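Notebook – cloth handling, corridor work
July, start 8.40 am

Carrying on from the last entry. The question from Udholm is still the same one: which parts of the corridor round can be given to a machine now, which in a year or two, and which should be left alone. Floors are settled. The scrubber does the long runs at night and the staff have stopped talking about it, so I am leaving floors out from here on.

What is left is wiping: door levers, stools, table tops, frames, sills. Broken down as I see it:

Navigation between items – solved well enough. The Flamon base holds its line along the wall and stops for people.
Finding the item – fine for furniture, poor for glossy surfaces with a window behind them.
Wiping a flat top – acceptable. Force control keeps the pad down and coverage is even, except at corners.
Wiping a lever handle – poor. The pad goes over the front and misses the back of the lever.
Looking after the cloth – not solved.

The last line is where the time has gone. A person doing the round rinses, wrings, folds, wipes, turns the cloth to a clean face, and starts again when the faces run out. The wiping is the small part of it. All our early timing sheets had "wipe" as one action and hid this completely. Should have split them at the start.

Bench results so far: 258 wring attempts on the two-arm rig, cotton and microfibre mixed. 117 passed, taking a pass as water left in the cloth under the limit by weight and the cloth still held at both ends. Most failures were slip at one gripper once the twist tightened. A few were the opposite – grip too hard, cloth pinched flat and the twist never travelled to the middle. Rubber pads helped on cotton and did little on microfibre. Have not tried raising the pad width. The wide pads are on order from Ekström.

Refolding after the wring is worse. The cloth comes out as a rope with one loose corner somewhere, and the vision has to find an edge on something that has no clear edge. I have dropped the pass rate from the sheet until the labelling is redone, as two of us were scoring it differently.

Notes on the manual stroke, for the controller:
– both ends held, middle left free to bunch
– hands work against each other, neither one is the fixed end
– done over the cart, so the drips have somewhere to go
– grip changes during the twist. People re-grip without looking. Our controller has one grip for the whole move.
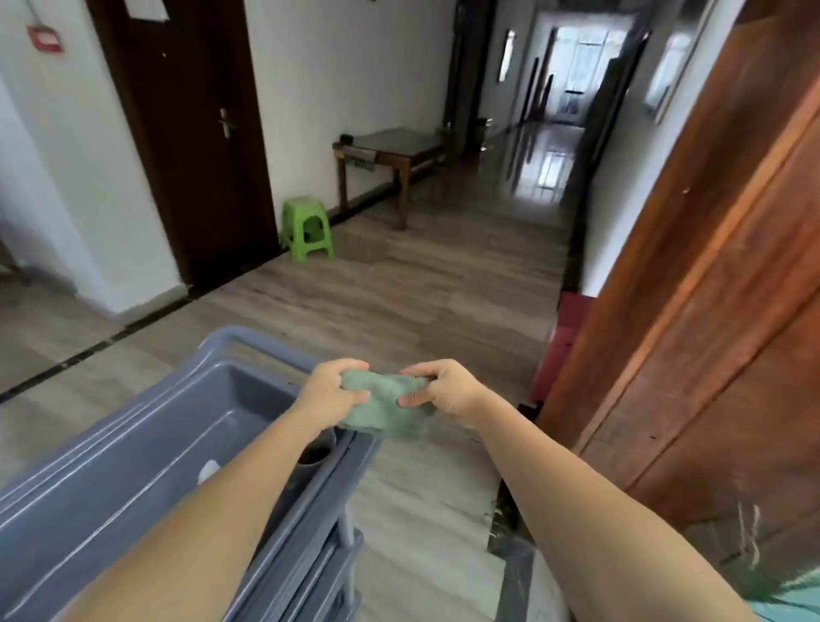
Ekström wrote back on the draft to say we are solving the wrong problem: issue pre-damped cloths, one per room, drop the used ones in a bag and let the laundry do the rest. No wringing, no refolding, and a single gripper would do. Their view is that copying the hand motion adds a year for no gain in clean surfaces.

Fair point on the gripper. Less sure on the laundry. Going by the Rurska site log, one cloth per room comes to 3,594 cloths for the period, and the machine still has to pick a single damp cloth off a stack, where it tends to bring up two. Separation is its own job. I would sooner fail at that than at wringing, though – the fault is easy to detect by weight.

My answer for Udholm as it stands: flat tops yes, with someone doing the corners. Levers no. Cloth care no, unless they change to the one-use system, in which case maybe, after a picking trial.

To do:
Picking trial, stack of damp microfibre, single gripper, load cell on.
Re-grip step in the controller, even if crude. Two grips would be a start.
Split "wipe" in the timing sheet template.
Ask Rurska whether their laundry cost is per kilo or per piece.
Left gripper cable is fraying at the wrist again. Taped for now.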